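I got to the Bileck town hall early, mostly because the bus from Tirnberg only runs when it feels like it, and the councilwoman was already sitting on the steps with a paper cup of tea. She had quit the ruling group on the council that Monday. By the time we met she'd been called a traitor on local radio, a hero by a man walking his dog, and "that woman" by the mayor.

"I liked the dog man best," she told me.

She asked me to leave her name out, even though anybody in town can work it out in a minute. Her kids go to school here and she's tired of seeing it in print. Fine by me.

So what happened? The short version is the Broltus road. The council wanted to sell the strip of public land next to it, and a petition against the sale came in with 3,000 signatures. The clerk threw out 1,000 of them over missing postal codes, and the petition needed more than 2,000 to force a public hearing. You can do the math.

"I asked to see the rejected sheets," she said. "I was told they were in storage. I asked where storage was, and then the meeting was over. I've sat in that room for years and I've never seen people put their coats on so fast."

I asked if she thought the clerk had done anything wrong. She took a long time with that one — long enough that I started fiddling with my recorder.

"I don't know, and I won't say it if I don't know. The rule about postal codes is real. I just want somebody to show me the pages."

The mayor's office sent me a two-line statement saying the count was final and the sale would go ahead as planned. I called back twice to ask about the sheets and got the same two lines read to me over the phone (very politely, I should add).
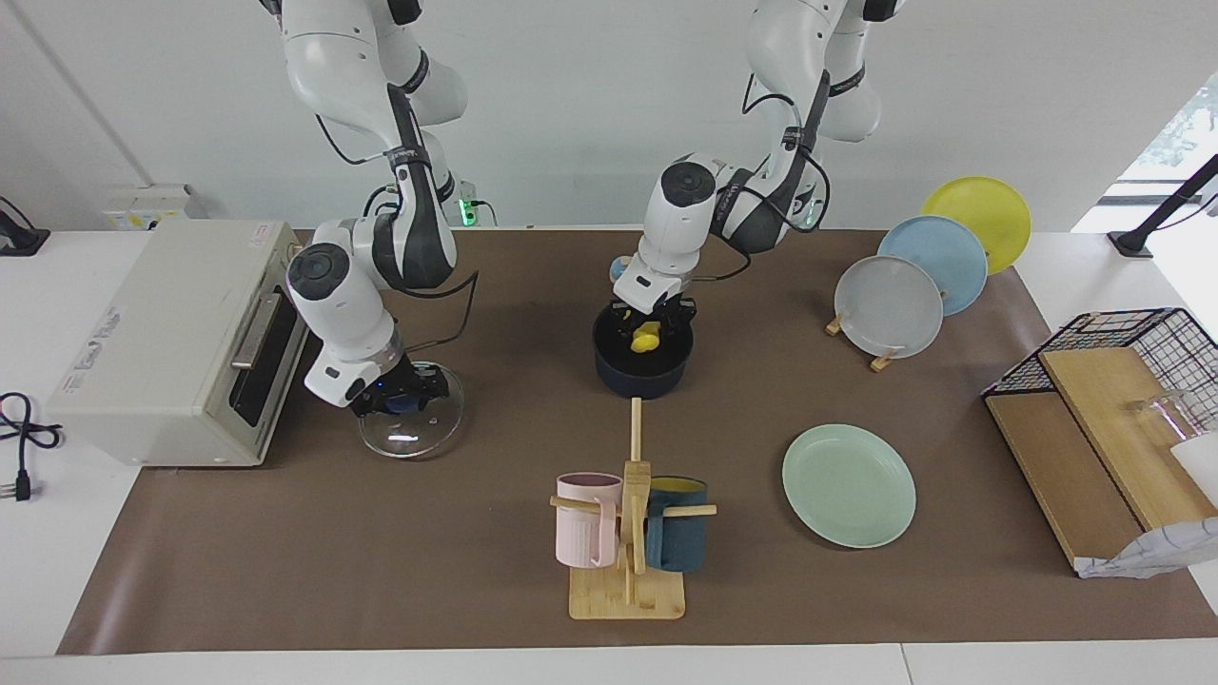
We moved inside when it started to sleet, and she got more relaxed once we were out of the wind. I wanted to know if she'd run again as an independent. She laughed pretty hard at that.

"Ask me after the budget vote. I've got 30 emails from people in Wattanapong Street alone, and half of them want me to run and the other half want me to fix the streetlights."

Would she go back to her old group if they released the pages?

"No," she said. "I'd say thank you, and I'd read them, and I'd stay in my new chair. It's by the radiator."

The next council meeting is open to the public, and she plans to ask for the sheets again under any other business.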